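Jalali Tabletop Manipulation Project
Progress report to the Nunden Fund, second reporting period
Prepared by Golnar Fallahi, project lead
Period ending September

Where we stand

The work plan asked for a set of teleoperated examples large enough to train a first policy for stacking and clearing tableware. We have 151 accepted episodes. That is fewer than I promised in the spring, and I would rather explain the number than dress it up.

Recording is quick. An operator who has had a few days on the rig can produce a usable episode in a couple of minutes, and the raw total on our drive looks a good deal healthier than the accepted one. The gap comes from review. Firouzeh Vahidi watches every episode before it goes into the training set, and she rejects a lot: bowls nudged into place with the side of the fingers, long pauses while the operator thinks, releases from too high up. The previous report counted these as data. I no longer think we should have.

What changed since the last report

We moved to the Fukport lab at the start of the period and lost nearly 16 working days to the move, the wiring and recalibration. The plan had allowed four. The delay was ours. We underestimated the cabling and had to redo the camera mounts after the first calibration drifted overnight.

We also dropped the mixed kitchen objects from the first collection phase. The proposal described forks, mugs, plates and bowls together. In practice the operators spent most of their time fighting the forks, and the policy trained on that material learned very little about anything. Bowls and cups in plain colors on a cloth are a smaller problem, and I am aware that it is also a less impressive one.

How an episode is collected

The operator drives the arm by hand controller and sees the table directly. Joint positions, gripper state and video are logged together. Each episode has a written instruction, such as "stack the bowls" or "put the orange bowl on top," and the instruction is fixed before recording begins. Early on we allowed operators to write the instruction afterward. This gave us some very flattering matches between words and actions, and all of that material has been set aside.

Most of the bowl work depends on a rim grasp, one finger inside the bowl and one outside. It is easy to see and easy to label. It is also unforgiving with nested bowls, where a grip taken slightly too deep can catch the bowl underneath, and a stack that already leans gives the operator very little room.
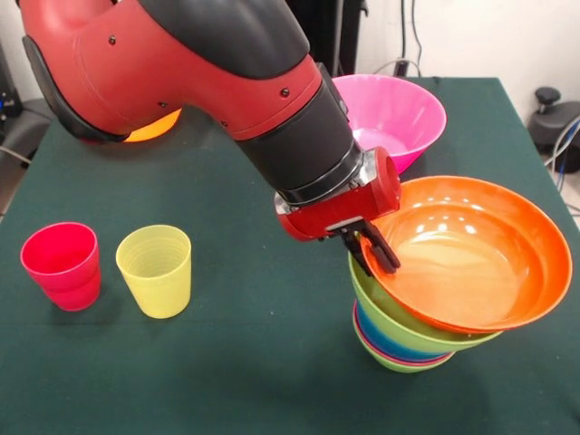
Results so far

We trained two versions of the policy with the Tanel training code. The first used everything we had recorded, and the second used only accepted episodes. The second did better, though the test was small: 16 trials for each version, on the same table, under the same lights, with bowls the policy had already met in training. I would not put those results in front of anyone outside the project, and I have left the success rates out of this report for that reason. They will appear when we have run the test with new bowls and a second table height.

What I can say is that the failures have a pattern. The policy reaches for the right bowl more often than I expected and then closes the gripper too early. It rarely recovers after a missed grasp. The accepted episodes contain almost no recoveries, as we had been throwing those out along with the sloppy recordings. Firouzeh raised this in the middle of the period and I was slow to agree with her. We now keep a missed grasp if the operator corrects it cleanly, and we tag it.

Concerns

The fund asked for a candid section, so I will use it. I am not convinced that more episodes of the same kind will get us where the proposal said we would be. Our operators have settled into habits. They approach from the same side and grip the near part of the rim, and a policy copying them will look competent until somebody turns the table around. Variety has to be asked for explicitly, and asking for it slows everyone down.

I am also wary of the color instructions. When there are only a few bowls and each color has a favorite spot, the policy can ignore the words entirely and still score well. We have begun shuffling positions from a printed list before each episode. It is tedious, and the operators have told me so.

Shiny plastic under overhead lights remains a nuisance for the depth estimates. We have tried moving the lights and saw no clear benefit.

Next period

Collection continues with shuffled positions and both approach sides. Recoveries will be recorded on purpose, as a separate group. Firouzeh will have a second reviewer for a sample of her episodes, so that we learn whether acceptance depends on who is watching. The test with unfamiliar bowls comes before any return to mixed objects.

We are not requesting additional money. We do request that the episode target in the agreement be replaced with one based on accepted episodes and a held-out test, even though this will make our figures look worse in the short term. A draft of the revised wording has gone to the fund's office and I can discuss it at any point before the next payment is due.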